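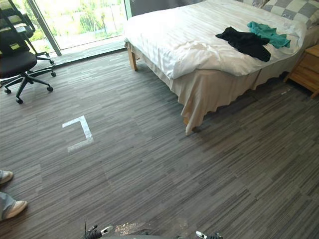

Istumthorpe, April 25, 2025

Chapter 6
Planning and Budgeting for Mobile Equipment

By the end of Chapter 5 you had a written task list and a rough idea of which tasks in a building a robot might take on. This chapter turns that list into a purchase plan. It covers the room, the machine, the wear parts, the people and the calendar, in that order. The order matters to the arithmetic, as the cost of each item depends on the ones before it.

6.1 Start with the room

Buyers often begin with a catalog. The planners at Kirnusstead, a residential training center whose records are used throughout this chapter, began with a floor survey instead. A bedroom is a harder workplace than it looks. Carpet tiles laid in alternating directions leave seams, and a planner should find out whether the base under consideration can cross them without trouble. A bed skirt that reaches the carpet hides the space under the bed from any sensor mounted at standing height. An office chair on casters will not be in the same place two days in a row. A large glass door lets in strong daylight, and the light level near the glass can be very different from the level beside a nightstand.

None of these things needs to be removed. Each one needs a line in the survey, with a note on whether it affects the choice of machine, the setup of the room or both. Tape on the floor is the cheapest setup item in the whole plan. A corner marked in white tape on carpet gives staff a fixed position to return to, and it can be pulled up when the layout changes. Kirnusstead budgeted 18 rolls for the first year.

Small debris on the floor belongs in the survey too. If the machine is expected to work on a floor that has not been vacuumed, say so in writing before asking for quotes.

6.2 The purchase price and what it leaves out

The quoted price of a machine usually covers the body, the charger and one set of hands. Spare hands, covers, shipping, training and extended service are quoted separately, and the forms do not always put them on the same page. Lorcan Rafferty, who wrote the Kirnusstead plan, kept one sheet for each supplier and copied every figure into the same rows, leaving a row blank where a supplier gave no figure. The blank rows became the list of questions for the second round.

Two suppliers reached that round. Wumitz offered a lower price with service billed by the visit. Ruotsalainen offered a higher price with scheduled service included. Neither offer was better in all cases. The result depended on how many hours a year the machine would run, and the plan compared them at 500 hours and again at 1000.

6.3 Wear parts

Hands and covers are handled, bumped and rubbed more than any other part of the machine, so they get their own budget line.

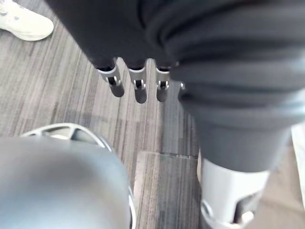 Figure 6.2. Metal fingertips below a gray fabric covering. Fingertips and covers should be priced as separate items.

Fabric covers are bought by size and fit. Ask the supplier whether a cover can be changed by your own staff and whether it can be washed. A cover that must be fitted by a technician costs more over its life than its list price suggests. For fingertips, ask whether they are sold singly or only as a set, and how long delivery takes. Kirnusstead set a reorder point of 70 percent of expected part life, to allow for slow shipping in December.

6.4 Staff time

Someone has to stand by while a new machine is being tried in a furnished room. Those hours are a real cost even when the person is already on the payroll. Enter them at the normal hourly rate, and list them apart from training hours. In the Kirnusstead plan, standby time was the second largest item after the machine itself.

Before going on to Section 6.5, choose one room you know well and complete the blank survey form at the back of the book. You will need it for the cost worksheet.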